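Labor Relations | Working Papers
Print | E-mail

4.2 Grievance handling after the Pellix closure

Haslinger announced in October that the Pellix assembly plant would cease production, affecting 191 hourly employees. The union filed two claims under the existing contract — one on notice, one on transfer rights. We reviewed 80 written grievances from the period and coded each by the clause it cited. Most concerned seniority in transfers to the Brirnard plant.
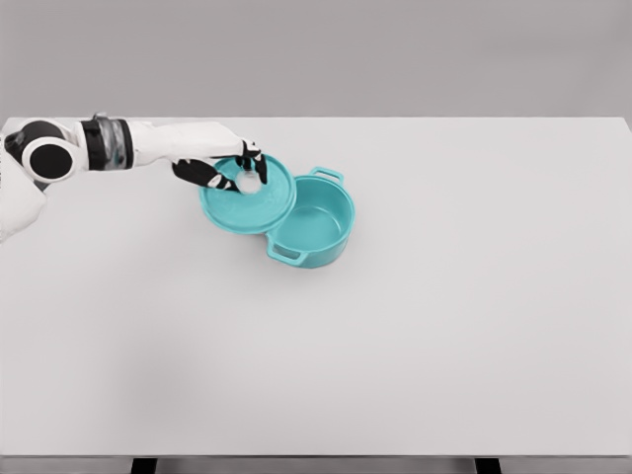 Figure 3. Simulated robotic arm, tabletop, and teal pot with matching lid.

Transfer offers reached workers in order of hire date, but the contract did not state whether time at the former Brisetti shop counted toward seniority. Rainer (Section 2) treats this gap as the main cause of delay. Our coding supports that view in part. Of the grievances reviewed, 16 went to arbitration, and all of these turned on prior service.

The company argued that the courts had no role until arbitration was complete. The union held that the notice claim stood apart from the contract and could be heard at once. Section 4.3 takes up the notice claim.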